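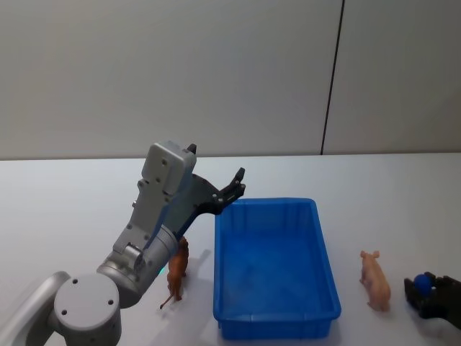 Toy sorting and lending scheme, progress report for February
Prepared by Samina Rana for Hậu La, Mahrous Fund
Sites covered: Sarodstead, Derkska

1. Where we stand

You asked for a plain account of whether the bin system is worth the second half of the grant. My answer is that I don't know yet, and I'm not convinced the people who say yes know either.

The plan approved last fall was simple. Donated toys come in at Sarodstead, get sorted on the white table, go into plastic bins by type, and go out to families on a four-week loan. The proposal promised 200 toys in circulation by the end of this period. We are short of that. The log shows toys being checked in at a decent rate, but checked in and ready to lend are two separate columns, and the second one is a good deal thinner. I would ask you to ignore the first column, even though it is the one that went into the newsletter.

2. Sorting

The categories are the weak point. We started with 13, which Sherif Ait Brahim drew up from the catalog of another lending library. In practice the sorters argue over them. A plastic horse can be "animals," "farm," or "small figures," depending on who has the shift, and a family that asks for farm animals gets a different answer at Derkska than at Sarodstead. Figures were also going out without the rest of their set, and then the set came back marked incomplete.

Keisha Greenberg cut the list down to 8 categories partway through February. It reads better. Whether it sorts better I can't tell you, as the old labels were still in use on part of the stock when I closed the log. Sherif disagrees with the cut and has asked me to say so. His point is that broad bins are quick to fill and slow to search, and he may be right.

3. The bins

The budget line for storage was spent in full with Raltitent. I questioned this order at the time and I still do. Open bins are easy to drop things into, and the sorters like them. They are also easy to overfill, and small figures end up at the bottom under everything else. Houda Abdel Rahman wants lids. I would want to see the lending numbers before we buy anything more to put toys in.

One change did help. We now work with a single bin on the table at a time, and it stays there until its card is filled out. The cards from those shifts are legible and complete, which can't be said for the January ones. 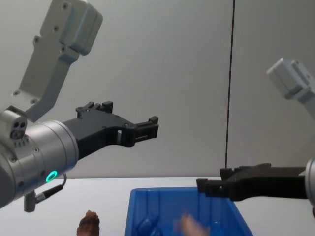
Blue bin on the sorting table, Sarodstead.

4. Lending and returns

Derkska opened its lending hours in the late afternoon, as parents had asked. Turnout has been uneven. Four families borrowed more than once, and I have seen this described in an email as "strong repeat use." I would not describe it that way to you. We also have no record of why the others didn't come back, as the return form has no space for comments. That is my oversight and the new form fixes it.

5. Money

Spending is on plan apart from transport between the two sites, which ran over. The overrun came from moving stock that had been put in the wrong category and had to go back.

6. Next period

Finish relabeling under the shorter list. Run the same list at both sites for a full loan cycle before changing it again. Hold all storage purchases, lids included. Report only toys that are ready to lend.

I'd suggest you wait for the figures from that cycle before releasing the second payment. Keisha would like it released now, and her note is attached.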